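4.3 料箱安装与首次抓取测试

本节适用于Wuvia双箱分拣套件，多指夹爪版。开始前应已完成4.1节的机械臂固定和4.2节的夹爪接线。

1. 将两只金属料箱前后并排放在工作台上，长边相接，箱沿对齐。
2. 在左右两侧各装一把杆式夹，夹紧后用手推箱体，不得有位移。
3. 整理腕部线缆。线束沿上臂顶面走线，绕过腕部后下垂至夹爪，弯曲处留出余量，转动腕部时线缆不应绷紧。
4. 在示教器中打开Illow标定页，依次示教近箱四个内角，保存为“箱1”。远箱按同样方法保存为“箱2”。

注意：两箱共用边附近的碰撞余量默认为8 mm，请勿改小。箱沿掉漆不影响标定，箱体变形则须更换。

5. 向箱1放入测试件。建议混用形状和颜色不同的小件，如积木块和带柄工具，件与件之间留出间隙。箱2保持空置。
6. 将速度限制设为2档，选择“单件抓取”，按启动键。夹爪先移至目标上方，再下探合拢。 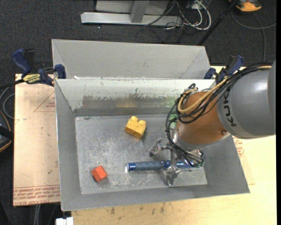 7. 提升高度默认900 mm，以台面为基准。上方有横梁或灯架时，应在“路径”页中调低该值。
8. 若目标贴近箱壁，手指可能先触壁，控制器报代码157并停机。按复位键，待机械臂退回待机位后，将测试件移向箱底中部，重新执行第6步。
9. 长柄件抓取后易偏转。可在“抓取点”页中将夹持位置向重心一侧移动，每次调整2 mm，直至提升时件体平稳。

警告：机械臂通电期间，手和工具不得伸入料箱。取放测试件前必须按下急停，并确认状态灯为红色。

说明：箱底划痕会造成反光，深度图中可能出现空洞。此时应降低曝光，或在箱底铺哑光垫，铺垫后须重做第4步。

标定数据的备份与恢复见4.4节。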